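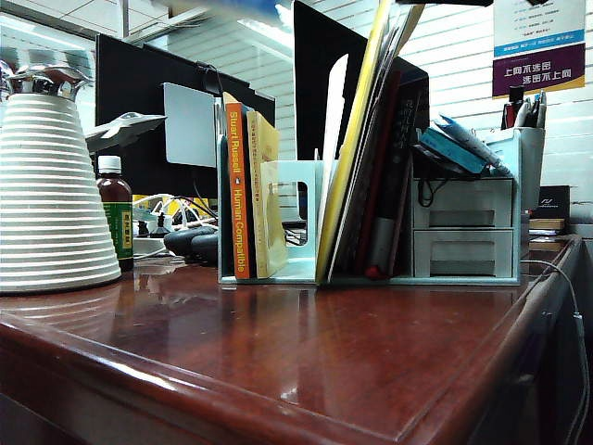
Someone replying to my last post asked why I keep testing fixed cameras when a wrist camera gets closer to the part. Fair question. Depends on what you want to see.

I've had the Skandine and the Narent on the same mount this month, same height, same desk, same lights. 132 clips from each.

Skandine first. Sharper on book spines and small labels. It struggles with shiny surfaces, and a polished desk is full of them.

Narent is softer but handles reflections better. It also dropped 8 clips, all over the long USB cable. With the short cable it dropped none.

Both went through the Drirkov controller. Setup took me an evening with the Skandine and ten minutes with the Narent. The Drirkov manual still lists the old firmware menu, so skip page 4.

Cluttered desks are harder than my clean test table for both of them. Upright folders get merged into one object a lot.

Wrist camera is next. I'll run the same 132 clips and post the numbers in February.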